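Home | Desk | Kitchen | Storage | Reviews | Contact

We use cookies to remember your settings. OK / Manage

Plevis clear pen holder – short review from a messy desk

Posted by Volkan Çetinkaya

Quick one today, lunch break is nearly over.

I've been through a lot of pen holders. Mugs mostly. Then a mesh cup from Griltberg that was fine until the bottom rim went rusty and left a ring on the shelf. Then a bamboo thing, too tall, pens vanished into it. So when I saw the Plevis one in the Sönmez stationery store near the bus station I grabbed it. Clear plastic, rectangular, split into compartments. Came in a thin cardboard sleeve, no instructions, didn't need any.

Had it 3 months now. Notes below, in the order I wrote them down.

Setup. None. Peel off the film (fiddly, took me a fingernail and then a butter knife) and put pens in. There was a price sticker on the front that left glue behind. Cooking oil on a paper towel got it off. Annoying on a clear product, put the sticker on the bottom please.

Size. Smaller than it looks on the shelf. That suits me, my desk is shared with a printer and a lamp and whatever my daughter leaves there. If you own 30 markers this isn't your box. Get two, or get a drawer.

The compartments. Main reason to buy it. Pens in one, pencils in another, scissors on their own so I stop stabbing my knuckles. With a full load everything stands up nicely. With only a couple of pens in it they flop over to the sides and it looks a bit sad – doesn't bother me, might bother you. A narrower slot would of fixed that.

Being clear. I like this more than I expected. You see straight away which pen is which, and when the good one is missing you know before you've tipped everything out. Downside is dust. And ink. A gel pen leaked in the back corner in January and I had to look at it for a week till I got a cotton swab down there. In a black cup I would never have known. Maybe better that way.

Washing. Warm water, dish soap, soft cloth. Don't use the rough side of the sponge. I did. There's now a cloudy patch on one side, turned to the wall.

Stability. Good with normal pens. Long ruler, no. I put a metal one in and bumped the table and over it went, pencils everywhere. The flat base helps but it's a light box and there is only so much a light box can do. No rubber feet either, so on a smooth top it slides when you pull a pen out one handed. I stuck on 2 felt dots, then 2 more. Better. Not perfect.

Glue sticks. A reader asked last time about glue sticks so I checked. A fat one goes in the bigger compartment but then nothing else does, and it's a pain to get back out. Small ones are fine. I mostly leave mine lying on the desk anyway, easier to grab when you're in the middle of something, and it's the thing I use most on paper projects.
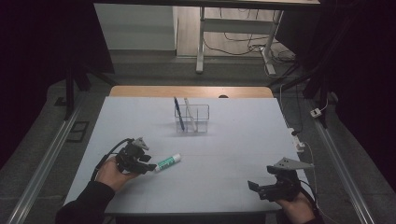

Two pens in the holder, glue stick left out on the tabletop.

Compared to the Sikura organizer – the one with the little drawer. I had that one at my old job. The drawer is handy for clips and it's heavier so it stays put. But it takes up twice the space and the drawer sticks. Costs more too. If you have the room and hate loose paper clips, go Sikura. For a small desk I'd take the Plevis.

Things I'd change:
– rubber feet, obviously
– rounder top edge, mine has a slightly sharp seam on one corner, I took it down with a nail file
– one shallow section for erasers and sharpeners, they sink to the bottom and you're digging with a pencil to get them out

Would I buy it again? Yes. It's cheap, it's see-thru, it does the job, and my pens have been in teh same place for 3 months which is a record in this house. Not for heavy stuff or tall stuff. Fine for school desks I think, if the kid isn't a table bumper. Mine is, so hers stays in a mug.

Ink remover test is next, if the bottles turn up. Got to run.

Get new reviews by email – sign up for the newsletter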